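Stundance Community Boards > Shop Floor > Faults and Safety
Thread: Cup handling arm came down after the light curtain cleared. Vendor says "operator timing"

dwell_time
Posted December 19, 2018

We have a Veltedier bench arm that picks paper cups off a stack, sets them on a belt and takes the rejects off the far end. Been running since March. Last week it stopped on a curtain trip, same as it does ten times a shift. Our tech waited for the green, reached in to pull a crushed cup, and the arm finished the move it had been in the middle of. It caught her across the back of the hand. Bruise, nothing broken. She is back at work and pretty mad.

The vendor looked at the log and wrote back "operator timing." I don't buy it. The curtain cleared, then 542 milliseconds later the arm moved, with no reset pressed. It should not restart by itself, period. Has anyone else seen this on that controller?

oldpendant
Two questions before everybody piles on the vendor. Is your reset set to manual or auto? And who touched the safety config last?

I've read a lot of "the robot moved by itself" posts here and most of them end with somebody having ticked auto restart to save time.

dwell_time
Manual. I have the printout from install and I checked the screen myself on Monday's shift handover sheet, it says manual there too.

brasstacks_ed
The screen saying manual and the safety relay doing manual are two different things. Did anyone pull the relay cover and look at the wiring? We had a Sombatkul cell where the reset input was jumpered at the terminal block. The screen said manual for a year.

Keerthana Kartha
I do the guarding checks at our place, and I'd go further than Ed. Lock it out until you know. "It only bruised her" is luck. What was the gripper set to, and how fast does that move run?

dwell_time
69 newtons at the gripper, and the move is capped at 161 mm per second. That's from the settings page. Never measured it.

oldpendant
So slow and fairly weak. I'm not saying it's fine. I'm saying I wouldn't rip out a working cell over one event when we don't know how the wiring looks.

Keerthana Kartha
It isn't a working cell. It restarted without a reset.

halfturn
Can I be the crank here? Why is there an arm on this job at all? Vatard sold us on the same thing, up to 159 cups per hour, and we never got near it once you took out the stops for stuck cups. Paper cups nest, they squash, the rims catch. A person feels two cups stuck together right away. The arm doesn't, so it crushes one, so somebody has to reach in. The reaching in is built into the job. Then the log calls it operator timing.

brasstacks_ed
That I agree with. If the tech has to put a hand in there ten times a shift, the stop is part of normal running and should have been guarded that way from day one. Doesn't explain the restart though.

dwell_time
Fair. The arm is locked out as of this morning and we're doing the cups by hand until the relay gets looked at. Output is down, but less than the sales sheet would have you believe.

halfturn
Less down than you'd think, I bet. Hands with cups, then hands with nothing in them, for anybody who wants to tell me I'm being old-fashioned:

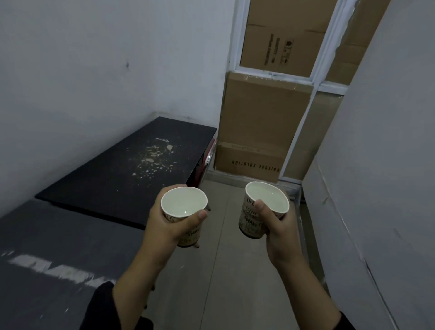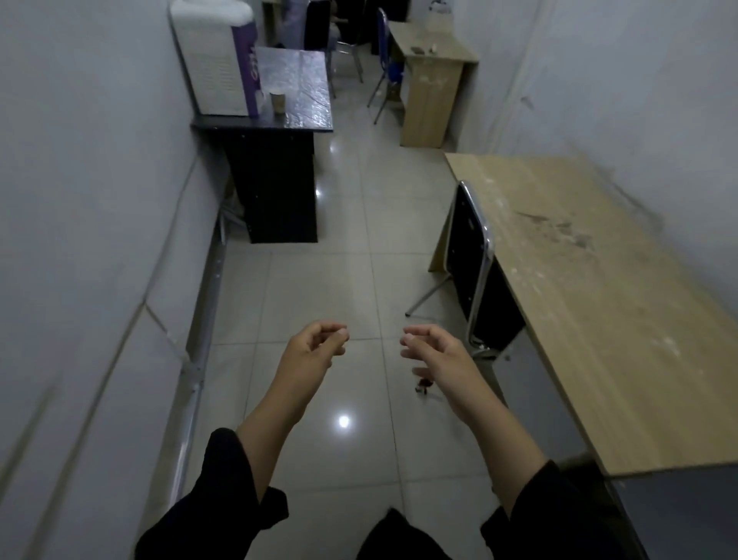
One cup to a hand in the first of those. Ask your vendor how their gripper holds a paper cup without squashing it, and get the answer in writing.

oldpendant
Nobody said hands can't hold cups. Hands also get tired and sore wrists cost money too. I've run both and I'd still take a properly guarded arm for a full shift.

halfturn
Show me the properly guarded one and I'll come look.

RE: Relay cover is off

dwell_time
Update. No jumper on the reset terminals, so Ed's theory is out, at least in the form he gave it. What we did find is that the curtain output goes to two places. One goes to the relay like it should. The other goes to a plain input on the controller marked "hold." The electrician thinks a short trip could pause the program through the hold input without the relay ever dropping out. Curtain clears, hold clears, program carries on.

brasstacks_ed
Then your stop was a pause. Did the drives lose power when it tripped? Listen for the contactor.

dwell_time
The tech says she doesn't remember hearing it click that time. She does on most trips.

Keerthana Kartha
"On most trips" would bother me more than anything else in this thread. Test it with short blocks and long blocks, with nobody near it, and write down every one. And get the hold wire off that curtain.

oldpendant
OK, I'm with Keerthana on this one. I still want to see the trip test before I blame the controller. It could be a slow relay or a bad channel on the curtain.

dwell_time
Vendor has the drawing now. Their first reply was to ask whether we had altered the wiring. We haven't, it matches their own sheet. Cell stays locked out and I'll post the trip test when it's done.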